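3. Materials and methods

3.1 Sample of garments

Color loss in household textiles is usually reported for new cloth washed under controlled conditions. The present study deals with used clothing, for which the wash history is unknown and the dye class can only be inferred. Garments were obtained from the sorting depot at Gisley over one winter, beginning in December. Of the 598 items received, 119 met the criteria for inclusion: a single dominant color, a legible fiber content label, and no visible bleaching from household chemicals. Items with printed motifs over more than a small part of the front were set aside.

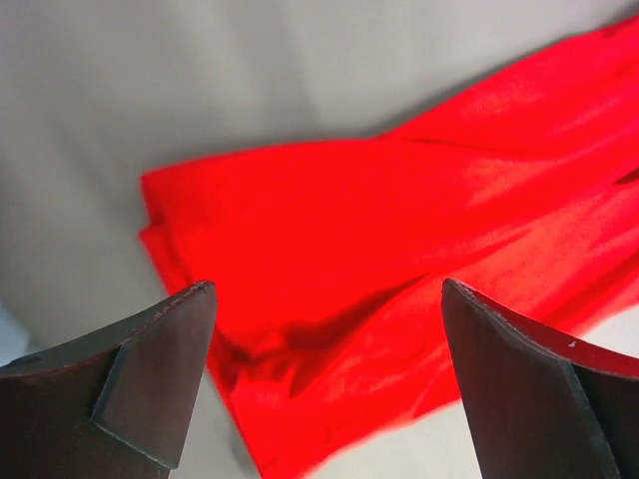 Each item was assigned to one of 4 hue groups (red, blue, green, neutral) by two raters working separately. Where the raters disagreed, a third reading by Mateos was taken as final. Fiber content was entered as stated on the label and was not checked by burn test or microscopy, so blends with a low share of elastane may be recorded as pure cotton or pure polyester.

3.2 Measurement of color

Readings were made with a handheld spectrophotometer set to the D65 illuminant and the 10 degree observer. An inner seam allowance served as the reference for the original shade, following the procedure of Prieto and Baláž. The exposed reading was taken at the shoulder, where fading from sunlight and line drying is expected to be greatest. The difference between the two was expressed as CIE Delta E. Satin weaves were read twice, with the second reading turned through a right angle, and the mean was used.
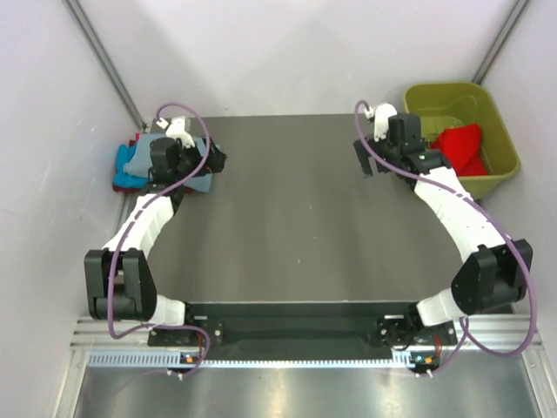

Textile Aging Group, Department of Materials, Llorente Institute

Figure 2. Piled and bunched cloth on the gray work surface.

Storage between readings followed a fixed routine. Garments were kept folded in closed cabinets away from daylight, and were laid out at room conditions before measurement so that moisture content could settle. Stack order was changed after each round to avoid a steady difference in pressure between upper and lower items. Ambrosio and Oyelaran have shown that long folding under load can alter surface gloss along the crease, and creased areas were therefore left out of all readings.

Missing seam references were not estimated. An item without a usable inner seam was kept in the descriptive tables but dropped from the paired comparison. All tests were two-sided, and hue group was entered as a fixed factor with fiber content as a covariate. 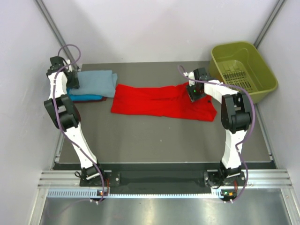
3.3 Limits of the seam reference

The method assumes that the seam allowance has kept its original shade. This holds for light exposure but less well for washing, where dye is lost from both sides of the cloth.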